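Chapter 4
Where Do All the Letters Go? Habit, Layout, and the Typing Hand

When I was twelve my aunt signed me up for a typing class, and I hated every minute of it. Our teacher, Aparecida Miranda, taped paper over our keys and made us copy the same dull paragraph until we could do it blind. I got up to 50 words a minute by April and thought I was a genius (I was fourth from the bottom).

I bring this up because this chapter is about habit, and typing is the best habit I know for studying. You probably do it daily, you learned it at some point you may half remember, and I'd bet you can't tell me which letter sits to the right of V without wiggling a finger. Go ahead, try it!

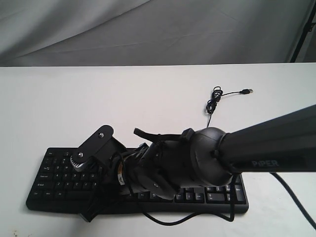 Figure 4.1. A keyboard on a white tabletop, with an arm reaching over it.

Psychologists call this kind of knowledge procedural memory. It lives in doing. Ask a fast typist to draw the layout from scratch and you'll usually get a mess – a few letters in the right neighborhood, the rest guessed. My friend Manon Zacharias tried it with 100 of her students and almost 50 gave up before the bottom row. 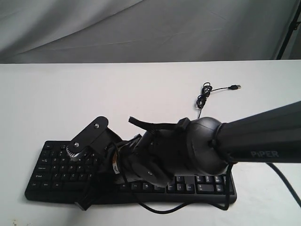
Habits also lean on their surroundings, and we forget how much. Move your coffee mug to a new shelf and you'll reach for the old one for days. The same goes for a desk. Look at how bare the white table in the second picture is, with little on it besides the keyboard, the arm, and a few cables, and then think about your own. Which of the things on it do you reach for without looking? Make a list before you read on, and keep it handy for Section 4.2, where we'll talk about cues.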